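Mevstead Community Help > Household > Laundry and Clothing Care > Knitwear

Home Topics Ask Unanswered Members Search Log in

Storing dark knitwear over the summer without creases or moth damage

Posted by Besport, 2019-11-05

I should be grateful for advice on the storage of knitted garments between seasons. In April I put away 20 items, most of them black or navy, in a chest in the spare bedroom. On opening the chest last month I found that a number of them had a hard crease across the chest which has not come out with wear, and that two had small holes near the cuff. The garments had been washed beforehand, although I cannot be certain that every one was fully dry. I would like to know whether knitwear should be folded, rolled or hung, and whether cedar blocks are worth the expense.

Rashidi

Knitwear should be folded and should not be hung. A hanger places the weight of the garment on the shoulders, and a heavy jumper will lengthen over a season. Rolling is acceptable for fine knits but tends to distort a thick rib.

Folding is best done on a bed, where there is space to lay the sleeves flat. The garment should be placed face down, the sleeves brought across the back, and the lower half turned up once. A second fold is seldom needed and is the usual cause of the crease described. A sheet of acid-free tissue inside the fold will soften the line considerably.
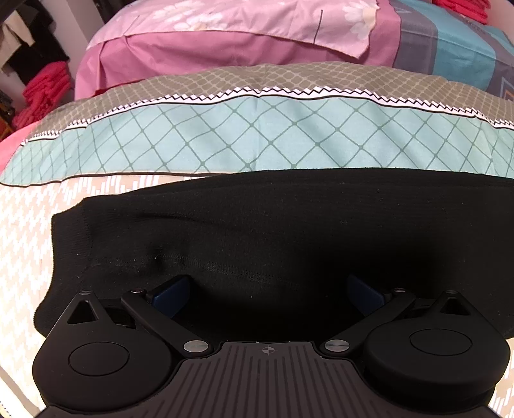
Preparing the chest

Empty the chest completely and vacuum the corners and the underside of the lid. Wipe the interior with a cloth wrung out in warm water and leave it open overnight. Place the heaviest garments at the bottom and do not stack more than four to a pile. The lid should close without pressure.

Moths

The holes are probably the work of larvae, which feed on wool and are drawn to traces of perspiration or food. Washing before storage is therefore the most important precaution. Any item you suspect should be sealed in a bag and placed in the freezer for two weeks, then brought back to room temperature before the bag is opened. Cedar may discourage the adult moth but will not deal with eggs already present. The blocks also lose their scent and must be sanded from time to time.

Urnow

I agree with most of the above but would add a word on damp. A garment that feels dry on the surface may still hold moisture at the seams. I leave mine on a flat airer for a further day – longer in poor weather – before putting anything away. For the existing creases, hold a steam iron 10 centimetres above the fabric, let the steam pass through, and smooth the knit by hand. Do not press down on dark wool, as it will shine.

Mevstead Laundry

Hang them. We have always hung ours on padded hangers and have had no difficulty.

Comments

Besport: Thank you. The steam has removed the crease from all but one cardigan. I have ordered the tissue.

Rashidi: I would still advise against hangers for anything heavier than a fine merino, padded or otherwise.

Urnow: Is it permissible to freeze a garment that has buttons made of shell? I have one in mind and have not dared to try it.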